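Memham Robotics Club: news from the back bench

Happy new year to all our families and friends, and welcome back to those of you who have been at the beach since school broke up (we are only a little jealous). The club has kept its Friday sessions going right through the holidays, and the turnout has been lovely, even on the two days when it was far too hot to be thinking about anything but the pool.

Most of the summer's effort has gone into our entry for the Olell Challenge in April. For anyone new, Olell is the regional day for school and community teams, and this year the task is a kitchen one: fruit and other groceries have to be picked up from a tray and put down somewhere else without bruising, dropping or squashing anything. It sounds like the sort of job you would give a four-year-old, and our members were fairly confident about it back in November. They have since developed a great deal of respect for four-year-olds.

The students have named their project Wiriya, after much debate and one very long vote, and they are working on it in pairs. One member of each pair looks after the arm movements and the other looks after the vision side, and then they swap over, so that everybody gets a turn at both and there is no hiding from the maths. The apple has been the favourite so far – round things are forgiving about which way you come at them, though they do like to roll – and the longer, lumpier shapes are where the arguments start.

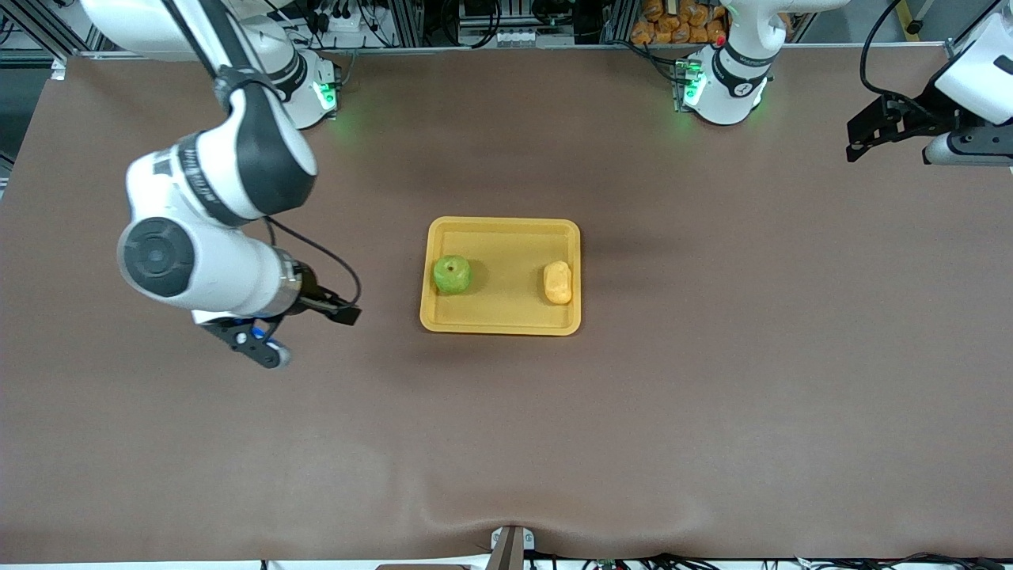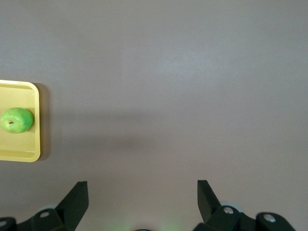

The yellow tray and the green apple, from beside the bench (first photo) and from the gripper (second photo).

We keep a log of every practice attempt, good or bad, and the tally stood at 485 when we packed up for the week. Of those, 196 were counted as clean lifts under the Olell rules, which are strict about wobbling. The younger members would like it known that the score has been climbing since they took over the logbook, and we are happy to pass that on without comment.

A very warm thank you to Skemex, who have let us have the use of their workshop until the end of April, and who have been patient about the state of the tea room. Thanks as well to the families who have been dropping off fruit. We now have more than 40 apples, so perhaps hold off on those for a bit, but a few odd-shaped potatoes would be most welcome if you have any in the garden!

Sessions carry on every week at the usual time, and parents are always welcome to stay and watch. Please remember closed shoes, a hat for the walk over and a full water bottle. New members from Year 7 up can come along to two sessions before deciding whether to join, and sign-up forms are on the table by the door.

Posted Jan 3, 2020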